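[perf-list] Re: Think time and pacing in checkout scenario, numbers don't match production

Posted on 20 November 2019 by the Omton QA desk
Filed under: Load Testing, Scripting, Mailing List Archive
4 replies | 2 shares

Hi all,

Sorry for the slow answer, I've been buried in a release and only got back to the list this morning. I'm replying to the pacing question because I spent most of July fighting the very same thing on the Radico order system, and I think I can save somebody a couple of weeks.

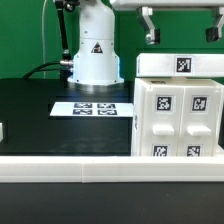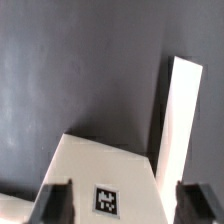 The original message, trimmed down a bit:

> We are load testing a checkout flow on Harasym (browse, add to
> cart, log in, pay, log out). The target is 60 orders a minute at
> the peak. I have a script that works fine with one user. I put
> in fixed think times of 12 seconds between the steps, because
> that is what the analytics people gave me as the average.
>
> When I run it, the order rate starts out way too high, then
> sags, then goes up again, like a wave. The response times do the
> same. In production we never see a wave like that. Management
> looked at the graph and asked me if the server is broken.
>
> I tried adding more users and the wave just got bigger. I also
> tried taking the think times out completely and then the login
> service fell over, so I put them back.
>
> Is this a tool problem or a script problem? And should think
> time and pacing be the same setting? Our older scripts only use
> one of them.

OK! So first, your server is probably fine, or at least this graph doesn't say otherwise. The wave looks to me like it's coming from your own script.

Think about what your users are doing. If they all start close together and every one of them waits exactly 12 seconds at every step, they march through the site like a school band. Everybody browses, everybody waits, everybody adds to cart, everybody waits, and then the whole crowd lands on login in the same moment. Then they all leave it again and the login service sits there with nothing to do. More users only makes the band bigger (you saw that yourself).

Real people don't do that. One of them reads the shipping policy, another one goes to find a credit card, a third one has bought the same thing every month and clicks through without looking. The average can be 12 seconds and hardly any single person ever waits 12 seconds.

So the first thing I'd change is the think time. Keep your average but randomize around it. Most tools let you do this with one setting, something like "random percentage of recorded think time" or a min and a max. I started with 50 to 150 percent and never found a reason to get fancier. There are people on this list who will tell you to use a proper distribution, and they're right, and if you have the raw analytics then by all means go for it. But a plain random range got rid of most of our wave in one afternoon.

The second thing is the ramp-up. You didn't say how you start your users, but from the shape of the graph I'm guessing it's all at once or in big batches. Bring them in a few at a time over several full iterations. Then throw away the ramp-up part when you calculate your numbers! I forgot to do that on our first report and had to send out a corrected one, which was not my favorite email of the summer.

Now, think time versus pacing. No, they are not the same, and I'd use both.

Think time is the wait inside an iteration, between one step and the next. It's the person reading the page.

Pacing is the time from the start of one iteration to the start of the next one for the same virtual user. It's the thing that controls your order rate. If you only have think time, then the moment the server slows down your iterations get longer, your users come around less often, and the load drops. So the test goes easier on the server exactly when the server is in trouble. I like to see the reverse of that, or at least a load that holds still.

Here's how I'd do the math for your case. You want 60 orders a minute, that's one a second. Your five steps have four waits between them, so 48 seconds of think time on average, plus the response times. Say you set the pacing to 90 seconds, start to start. Then each user gives you one order every 90 seconds, and you need 90 users to get one order a second. Nice easy number. If an iteration takes 55 seconds, the user just sits out the other 35 and starts again on time.

The catch is the slack. If your iteration takes longer than the pacing, the tool can't hold the rate any more and it simply starts the next one right away (ours does, anyway, check yours). You won't get an error. You'll just get fewer orders than you asked for, and you'll only notice if you look. We had a run on Radico where the pacing was set to 60 seconds and the slow iterations were taking longer than that, and we reported it as a pass. The response times were lovely. The throughput was only 34 orders a minute and we hadn't put it on the chart. So please put the achieved rate right next to the response times, always, on the same chart if you can.

Randomize the pacing a little too, otherwise you build the band back up one level higher. Something like 80 to 100 seconds keeps your average at 90.

A few smaller things from your message:

- Check whether your tool counts think time inside the transaction. If your wait sits between the start and the end of the "add to cart" timer, you'll be reporting the wait as response time. Move it outside. There's usually a checkbox to subtract it, but I don't trust myself to remember which scripts have it ticked.

- Does every user log in fresh each time? In production a lot of your shoppers probably still have a session. If all 90 of them do a full login on every order then you're testing login harder than anything else. We ended up splitting into two scripts, one with login and one without, and mixing them in the scenario.

- Test data. If you've only got a small set of accounts and two users pick up the same one, you can get locks that look just like a slow database. Give each user its own block of rows.

- Taking the think times out completely isn't useless, by the way. It's just a different test. I'd run it on its own, later, and call it a stress test so that it doesn't end up in the same report.

About the older scripts that only use one of the settings: ours were like that too. They came over from Skiseo when we switched tools, and the importer had dropped all the pacing and put everything on "start next iteration immediately." Everything ran, no warnings, and it took us way too long to go and look at the runtime settings. If yours were imported from anything, open that screen first, before you touch the code.

If I were you I'd go in this order. Fix the runtime settings, do a short run with ten users and read the log with your own eyes, see that the starts are spread out, and then go to the full 90. Let it run for at least half an hour at the flat part. If there's still a wave after that, then it might well be something on the server (a scheduled job, garbage collection, a cache that expires on the minute), and that's a much more interesting email to get. In that case post the gap between the peaks. If it's the same gap no matter how many users you run, I'd be looking at the server side. If it moves when you change the pacing, it's still the script.

One question back to you: is the 60 a minute measured over the peak hour, or is it the single worst minute of the year? Ours turned out to be the second kind after we'd already tested a whole day at that level, and it changed what we were willing to call a failure.

I can send you our pacing worksheet if it helps, it's a plain spreadsheet and not pretty. Just reply on the list and I'll attach it, other people may want it too.

Cheers,
the Omton QA desk

Tags: pacing, think time, runtime settings, throughput
Reply to this thread | 4 replies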